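Apontamentos da aula 2: o atrito, esse velho companheiro

Bem-vindos de volta! Na aula passada ficámos a meio das forças de contacto, e prometi que hoje íamos com calma. O atrito estático segura o corpo até um valor máximo, proporcional à força normal; o cinético aparece quando já há deslizamento e costuma ser um pouco menor.
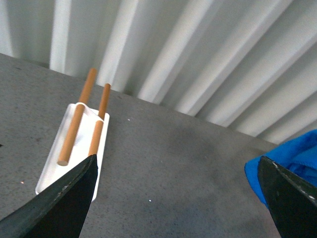 Fig. 1. Duas varetas de madeira num tabuleiro branco.

Quem tiver o manual da Workley encontra na página 82 a dedução completa para o plano inclinado (façam-na à mão, por favor, com o diagrama de forças bem grande). O coeficiente depende sempre do par de superfícies, e por isso as tabelas trazem dois nomes em cada linha.
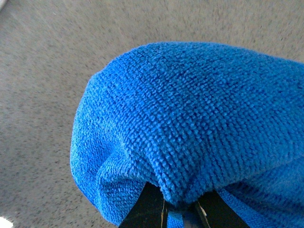
Fig. 2. Pano de microfibra azul, com a textura em relevo.

Passemos aos fios e tecidos. Um tecido pendurado está em equilíbrio: o peso é compensado pela tensão, maior em cima, onde há mais pano a suportar.
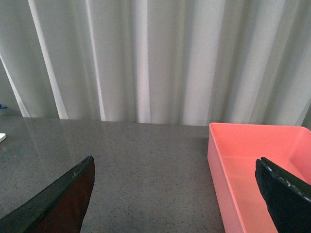

Fig. 3. Cortina clara em pregas verticais.

Para casa ficam os exercícios 14 a 17 da ficha Zamavon. Tragam dúvidas, mesmo as pequeninas, que eu gosto muito delas!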